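Home > House and Garden > Floors, Walls and Damp

Musty smell in the back room that only turns up in the evening

Posted by flarkside_lodger in October
378 views, 2 replies

I have read the other threads on smells and I don't think mine is any of them, though I accept everyone says that.

We rent a ground floor unit at the back of the old dairy in Flarkside. It used to be offices and is now whatever the six of us who share it need it to be, mostly benches and boxes. From about teatime onwards the back room smells like a wet dog that has been reading old newspapers. By morning it has gone. The landlord visits at ten in the morning, sniffs theatrically, and tells me there is no smell.

What I have done so far:

Washed the floor, twice, once with the proper stuff and once with vinegar, after which it smelled of wet dog and chips.

Pulled out the skirting on the outside wall. Dry behind, as far as my hand could tell. One dead woodlouse and a 2p piece.

Bought a humidity meter, a Trutow, the cheap one with the smiling face on it. It reads in the fifties during the day and climbs to the high sixties by evening, at which point the face stops smiling. I don't know whether to believe it.

Poured a kettle down the floor drain in the corner. No idea why. It felt like action.

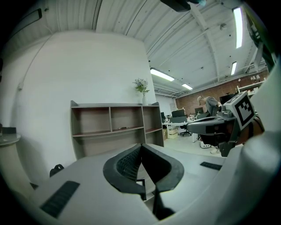
Back room, one afternoon last week.

The walls are painted brick up to shoulder height and plasterboard above. There's an extractor, which the landlord says is "on a timer", and I have never once heard it run. The heating is shared with the unit next door and goes off at four. The tenants next door claim not to smell anything either, but they roast coffee, so they wouldn't.

My questions, then. Is this damp, or drains, or something in the wall? Is there a test I can do that costs less than the 115 pounds the survey man wants for walking round with a torch? And has anyone ever got a landlord to turn up after dark?

mrs_grout
Member, 115 posts

Drains. It's always drains. Get a plumber.

trnka_and_sons_retired
Member

I was in the trade for longer than I care to work out, and with respect to the lady before me, it is always drains except for the other times.

Look at your own timings. Heating off at four, smell from teatime, gone by morning. A dry drain trap will stink when the pressure changes, I grant you, but you've put a kettle of water down it and you don't say the smell went away that night. If it did go away, stop reading and pour a mug of water down there once a fortnight for the rest of your tenancy. A spoonful of cooking oil on top slows the drying out. If it didn't, leave the poor drain alone.

What you have described to me sounds like air going cold. All day the room is warm and holds whatever moisture six people and their kettle put into it. At four the bricks start to cool, the air follows, and the humidity goes up without anybody adding a drop. Anything in the room that is porous and a bit mouldy then lets you know about it. Your little meter is probably telling the truth. The cheap ones are often five points out but they're out by the same five every day, so the climb is real even if the number isn't.

You can check the meter with salt. Put a bottle cap of table salt in a sandwich bag, wet it until it looks like slush (not soup), seal it in with the meter and leave the lot overnight somewhere that stays at room temperature. It should settle at 75. Write the difference on the back in biro. Keep the salt off the meter itself, as I once didn't.
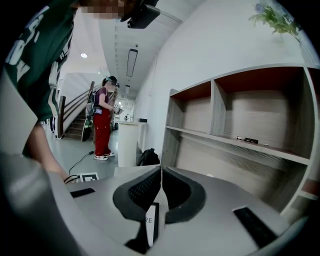

So you're after the porous thing, and my money is on cardboard. You mention boxes and then never mention them again, which is how it goes. Cardboard pushed up against painted brick on an outside wall will grow a beard on the side you can't see. Pull the whole lot forward a hand's width and look at the backs. Anything spotted grey or black goes outside and doesn't come back, however much somebody likes it. Then get the rest up on a pallet or some battens so the air can move under it.

If the boxes are clean, go on to the plasterboard. Tape a square of kitchen foil to the wall, all four edges sealed down, one low on the brick and another higher up on the board. Leave them a couple of days. Moisture on the room side is condensation, moisture on the wall side is coming through the wall, and that last one is your landlord's problem and his bill. Photograph it with the foil peeled back before he can say it was dew.

The extractor: hold one sheet of toilet paper up to the grille when it's supposed to be running. If it doesn't stick, it isn't extracting. Esteta used to make a timer switch that went into half the offices round our way, and in my experience it failed in the off position and stayed there quite contentedly for years. Ten minutes' work for an electrician. Ask for a humidity switch in its place while he's up the ladder.

Don't pay the survey man yet. Do the foil first.

As to getting a landlord out after dark, I managed it once, by telling him the rent was ready in cash.

flarkside_lodger

Boxes. Eleven of them had to go, and one had a mushroom. The toilet paper fell straight on the floor, so I've written to him about the extractor as well. Foil is up and I'll report back. The meter reads four too high, for anyone keeping score.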